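Unit 4 handout — Wood work surfaces: grain, marks and small liquid containers
Course notes, O. Wogan, December 2023

## 4.1 Reading the surface

A top made of parallel strips shows its grain direction at a glance. Record it first, then log features against it: knots, dark streaks, short cracks or grain lines. A thin dark line may be either a crack or plain grain; draw a fingernail across it before writing it down as damage.
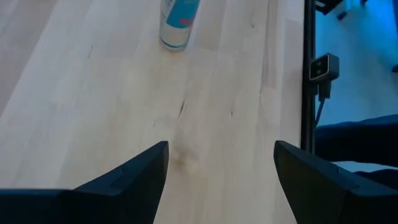

*Fig. 4.1. Pale strip top with knot and dark grain lines; can standing upright.*

A matte surface hides shallow wear. Use low side light for the inspection — overhead light washes out the tone differences between strips.

## 4.2 Cans on the surface

Log each can as upright or on its side. An upright can bears on its bottom rim, so any mark it leaves is a ring. A can on its side bears along a line and can roll; note which way its ends face relative to the grain.
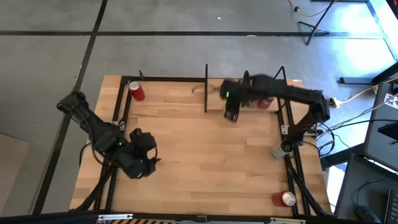

Smudges are logged separately from grain features. Give the distance to the nearest edge in millimeters (e.g. 302 from left, 41 from far edge) and wipe once with a damp cloth. A mark that stays is entered as a stain.

Reading for next session: Falcão, course reader, section 19.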